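Govley Wallet: Frequently Asked Questions
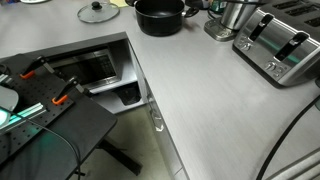 Posted in: Help > Payments & Wallets

What do I need to open a Govley wallet?
A mobile number, a bank account linked to that number and one form of photo ID. Registration is done in the app.

Is there a joining fee?
No. Sending money to another Govley user is free as well. Transfers to a bank account are free for the first three each month, and after that a small charge is shown before you confirm.

How long do bank transfers take?
Most go through the same day. If yours is still marked "pending" after two working days, write to support with the transaction number.

I sent money to the wrong person. Can you reverse it?
We can't take money back out of someone else's wallet. We can contact the person and ask them to return it. Report it within seven days from the "Help with this payment" menu.

Can I use the wallet in shops?
Yes, wherever you see the Govley code at the till. Shops that use Brineo card readers were added in January.

I've changed my phone number. What now?
Update it with your bank first, then in the app under Profile. Your balance moves over with you.

Someone rang asking for my PIN.
Hang up and change it. Our staff never ask for it.

Who handles complaints?
Muireann Gilmartin's team at Govley. If you aren't happy with the reply, ask for it to be passed to Kusum Malhotra.

Page last updated October 2021

We use cookies to remember your settings. Accept | Manage cookies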